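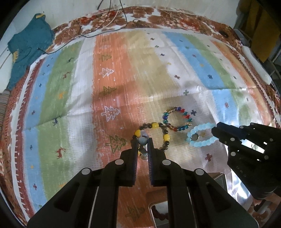

Bracelet sorting, two handheld grippers: where does an episode end?

kenta_imai
Posted 11 Dec 2025

Setup for anyone who missed the earlier thread. Task is "separate the bracelets": several bead bracelets start close together on a patterned cloth, each has to end up lying alone. Two handheld grippers, one operator, wrist view only. I have 42 episodes so far and want to reach 200 before the first training run.

Problem one is the end condition. Right now I stop recording when the last bracelet is released. Kiyoshi stops about a second later, with both grippers backed off. When I mix the two sets the policy hovers over the last bracelet and opens and closes. I assume the stop convention is the cause but have not isolated it.

Problem two is the grasp point. With a loop of round beads the jaws can close on a bead, between two beads, or across two strands at once. I have been closing on a single bead and letting the rest of the loop hang. Is that worth enforcing, or should I leave it to the operator?

osanach_rig
For problem one, pick Kiyoshi's version. If the recording stops at release there are no frames showing what to do after release, and the policy has to guess. We keep 30 frames of open jaws moving away at the end of every episode. The hovering went away for us on a cable task.

For problem two, leave it alone. If you enforce one grasp you will get a policy that knows one grasp.

tessel8
Disagree on problem two. With 200 episodes you cannot cover three grasp types across several bracelets and get anything usable for each. Pick one, get it working, add the others later. A pinch across two strands is also the one most likely to drag a neighbor along.

Also, in the attached frame the second gripper is already aimed at the light-blue bracelet while the first one is holding the gray and yellow one. Is that intentional? If the arms overlap like that in half the data and go strictly one at a time in the other half, you have two strategies in there.

kenta_imai
Not a rule, no. I tend to bring the second hand in early. I went back through the set and 11 of the 42 have the second gripper closing before the first has released. The rest are sequential.

osanach_rig
Then that is your hovering, or part of it. I would fix the hand order before touching the end condition.

kiyoshi_ishida
Ishida here, the other half of the data. For the record my episodes are all sequential and they also hover when trained alone, so hand order does not explain everything. I only trained on a small subset, so take that with caution.

My view on the grasp: close on one bead when the bead is larger than the gap between the pads at rest, otherwise take the strand wherever it is free. Faceted beads behave differently from round ones. They rotate until a flat side meets the ribs of the pad, and the loop swings while this happens. I wait for the swing to stop before lifting. Kenta does not wait, and his lifts look faster but noisier.

kenta_imai
I don't wait because waiting puts idle frames in the middle of the episode, and idle frames teach it to be idle. We have been over this.

kiyoshi_ishida
Half a second is not idle. It is part of the motion.

grosto_user
Different point. What is the reason for the patterned cloth? Stripes, small crosses, little trees and deer, and a washed-out patch of glare just above the multicolored bracelet. For a first run I would use a plain gray mat. Clear and pale beads are hard enough to see without a bright blue stripe next to them. You can bring the cloth back once you have a baseline.

tessel8
I would keep the cloth and move the lamp. A plain mat gives you a nice success rate on a plain mat. The glare is the larger problem, it wipes out part of the blue and white stripes, and anything translucent placed there will go with it.

grosto_user
That only holds if the dataset is big enough to average the pattern out. Almost 200 episodes on one cloth in one position is not. The policy can use the stripes as a coordinate system. If it learns "lift at the salmon stripe, place at the green one", you will not notice until you rotate the cloth.

kenta_imai
Good point, and easy to test. The cloth has been in the same orientation for the whole set. I will rotate it every ten episodes from now on and hold out one orientation for evaluation.

caputo_lab
Two practical items.

First, check pad wear. Ribbed pads pick up lint from woven cloth and the grip changes over a long session. We wipe them between batches and write the batch number in the episode metadata.

Second, log the failed grasps. If a bead slips and the operator regrasps, keep it. Do not trim it out. Slips followed by a clean recovery were the most useful episodes in our string-handling set. Slips followed by the operator giving up should go in a separate folder.

kiyoshi_ishida
Agreed on keeping recoveries. How do you treat a regrasp on a different bead of the same bracelet?

caputo_lab
Same episode, no special label. We tried labeling it and two annotators could not agree on where the first attempt ended.

siseo_m
Has either of you checked the time offset between the two grippers? With bimanual data, a few frames of drift looks exactly like indecision at the handoff. Tap the jaws together at the start of each session and line up the contact in both streams.

kenta_imai
We did it in the first session and not after. Will redo.

Plan as it stands: retreat frames on every episode, one hand at a time, single-bead grasp preferred but not enforced, cloth rotated, lamp moved, tap test per session. Existing 42 stay in a separate split. Kiyoshi keeps his half-second pause and I keep going without it, and we train on each separately before merging.

tessel8
"Preferred but not enforced" is going to give you both. Write down which one you used, per episode.

kenta_imai
Fine. Adding a field for it.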